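Modules > Automation and Everyday Work > Week 6 handout

Can it do the chores yet?
Notes to go with Friday's lecture. Brynhildur Vigfúsdóttir

Please read these before the seminar and bring one chore you dislike. Last year most people brought the washing-up, so extra credit (there is no extra credit) for anything else.

1. What we mean by "can"

Adverts are fond of the word. A machine folds a towel on a stage, the audience claps, and everyone goes home and folds their own towels. For this module, "can" means the machine does the job on a day when the towel is the wrong size and the person who set it up is at lunch.

The Okham trial, which we keep coming back to, logged 1223 attempts at small bench jobs. Its headline figure was 92 per cent for picking a part up. For putting the part where it belonged, it was 69. Read those two numbers again before you plan your retirement around a robot butler.

2. The bench job

Shop-floor work is meant to be the easy end. The light is steady, the parts are known and no cat walks through. Taking apart and refitting an old desktop computer is a favourite test, being fiddly and cheap to get wrong. A graphics card has to arrive over its slot square, with the metal bracket lined up at the back of the case, and then be pressed home firmly. How firmly? You know this in your thumbs, and have probably never had to write it down. 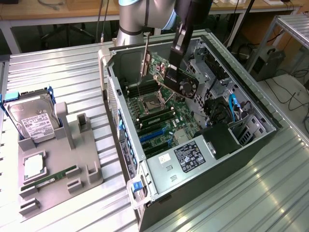 3. Help that doesn't look like help

Look at what sits to the left of the tower. The processor, the memory stick and the hard drive each have a place in a moulded tray, and the drive stands upright. Somebody did a good deal of tidying before the arm lifted a finger. Grastix calls this "preparing the cell". My mother called it cleaning up before the cleaner comes.

It is a fair trick on a production line, where you lay things out once and repeat the job all week. At home the laying out is most of the chore.

4. Reach, and the want of a wrist

Two fingers go a long way. They go less far down the side of a computer case, where there is a wall on one side and a board you would like to keep on the other. A person tilts the hand, feels for the edge and mutters. An arm needs a clear path for the fingers, for whatever they hold, and for the bulk of the joints following behind.

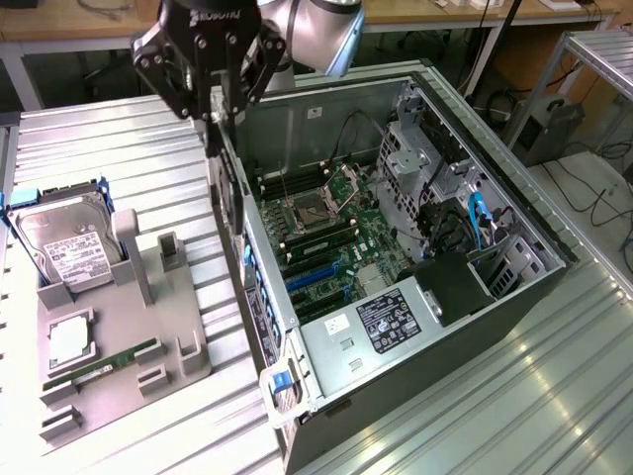 5. For the seminar

a) Stosteck's brochure says its arm is "ready for the home". List what the home would have to do to be ready for the arm.

b) Xie argues that we should redesign objects to suit machines. Pick something in your kitchen and redesign it. Would you still want it?

c) Take the chore you brought and split it into picking up, moving and putting down. Mark the step where you use touch more than sight.

Two sides of A4 at most, handed in by noon. Handwriting is fine if I can read it, and I'm a good deal worse at that than most machines.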